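6/25/24
By Darov Park Guest Services
86 shares | 100 comments

4. Setting Up Your Puda Band

The Puda band is your park ticket, your ride pass and your meal card. Set it up before you leave home. The front gate has a signal, but it is slow in the first hour after opening.

You will need the band, the order number from your confirmation email, and a phone with the Darov Park app installed.

4.1 Linking the band

1. Open the app and sign in with the email address you used to buy your tickets.
2. Tap My Party, then Add Band.
3. Hold the band flat against the back of the phone until it buzzes twice.
4. Type the last three digits printed inside the strap. If your band reads 871, enter 871 with no spaces.
5. Choose the guest who will wear it and tap Save.
6. Repeat for each member of your party.

Note: A band can be linked to one guest at a time. To move it to another guest, remove it under My Party first and wait for the confirmation message.

Caution: Do not link a band while the app is updating. The band may show as linked on the phone and still be refused at the gate. 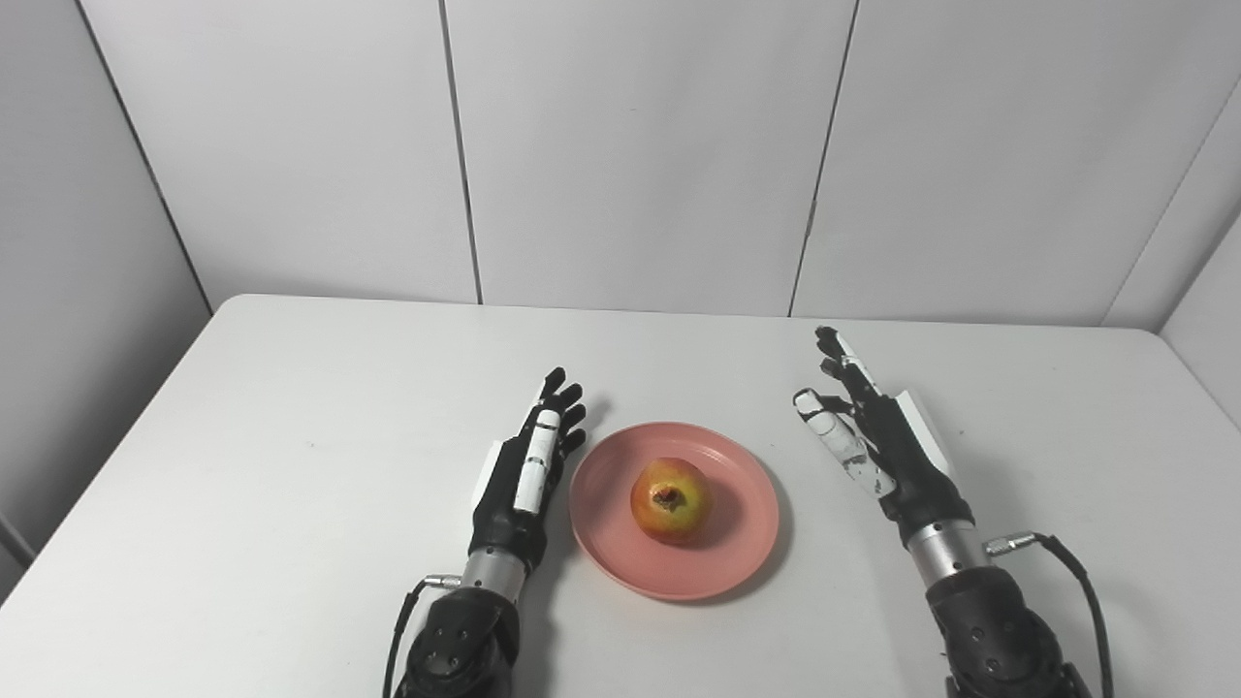 One reader wrote in to say that step 3 failed four times until the phone case came off, and that a magnetic case seems to be the usual culprit. Take the case off if you feel one buzz instead of two. You can put it back on as soon as the band is saved.

4.2 Booking ride times

1. Tap Rides, then pick the day of your visit.
2. Select Basar Falls or Jacquet Railway. All other rides use the regular line.
3. Choose a return window and tap Confirm.
4. At the ride, touch the band to the post on the left side of the entrance. A green light means you can go in.

Each guest can hold two return windows at a time. Once you have used one, you can book another. In August, windows for Basar Falls open at 7 a.m. on the day of your visit and nearly 500 are released for each hour.

Caution: Guests who do not meet the height limit can still be booked by mistake, as the app does not check height. Look at the ride page before you confirm.

4.3 Loading meal and snack credits
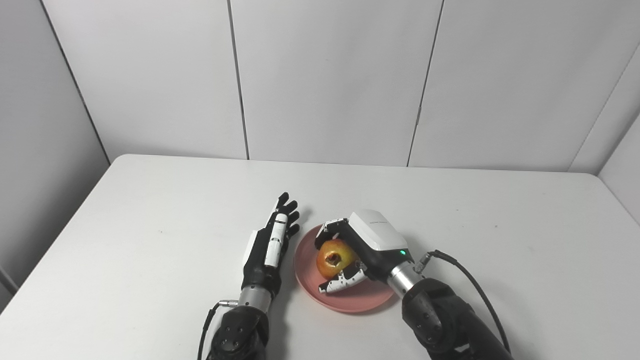 Credits from a dining package appear on the band the morning of your first day. If you did not buy a package, you can add credits under Food, then Load Credits. Meal credits cover one main dish and one drink. Snack credits cover a single item from the counter, and fruit is included, so an apple on a plate like this one would use one snack credit. Scan the band at the register before you pay for anything else on the same order.

1. Tap Food, then Load Credits.
2. Choose Meal or Snack and set the number.
3. Pick which guest in your party gets them.
4. Tap Pay.

Note: Credits can be moved between guests in the same party until closing time on the last day of the visit. They cannot be moved to another party or turned back into cash.

If the register shows "No credits found," close the app, open it again and pull down on the Food page to refresh. If the message comes back, go to the Guest Services window next to the Jacquet Railway station with your band and order number.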